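Raltovham Repair and Reuse Rooms
Progress report to the Tripathi Fund, second period, ending July

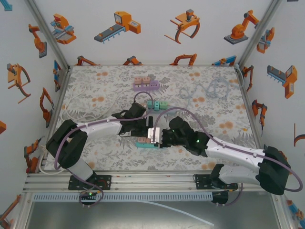
Power strips on the table, with the leaf-print cloth in place.

Summary

The work the Fund agreed to support is on schedule, apart from the labeling. The electrical table is open, the first 300 items have been checked, and spending is within the amount set for the period. One item has moved to the next period and is explained below.

Electrical table

Power strips are still the item we are given most often. They come in from house clearances and from offices that are closing or moving. In the first period we tested them alongside lamps and kettles, and the table was too crowded to work on properly. Power strips now have their own sessions.

Of the 300 items checked in this period, 80 were power strips. We passed 44 of these for reuse. Another 20 need a new cord or plug and are waiting for parts. The rest were taken apart, and the metal and cable went to the Fladau recycling depot.

The most common reasons for failing a strip were a cracked case, a loose outlet and scorch marks near the switch. Older strips without a date mark take longer because the rating has to be looked up. We have started a folder of rating sheets for these and keep it on the shelf by the door.

Sorting

Strips used to be stored by length. We now sort by color first - mint green, teal, lavender and so on - and then by number of outlets. Households asking for several strips often want them to match, and it has cut the time spent looking through boxes. Plain white ones are still by far the largest group and fill two shelves.

Table covering

The table is covered with a white cloth with gray leaves and small peach-orange dots. It replaced the bare top, which had become rough in places. The cloth is shaken out at the end of each session and washed every other week. A second cloth has been ordered so that the table is not left uncovered on wash days.

Handing out

Tested strips are given out through the Rodia household pack, together with a lamp and an extension cord where we have them. Packs go out from the front room between 2 and 5 p.m. Demand was steady until the end of June and rose in July, when several new tenancies started in the same building.

Delayed

The printed safety labels have not arrived. The supplier sent the wrong size and has agreed to replace them. Until then each strip goes out with a handwritten tag showing the test result and the maximum load.

Next period

- Fit new cords and plugs to the strips on hold
- Change over to printed labels
- Put up one more shelf for lamps
- Send the Fund the full list of parts bought, with receipts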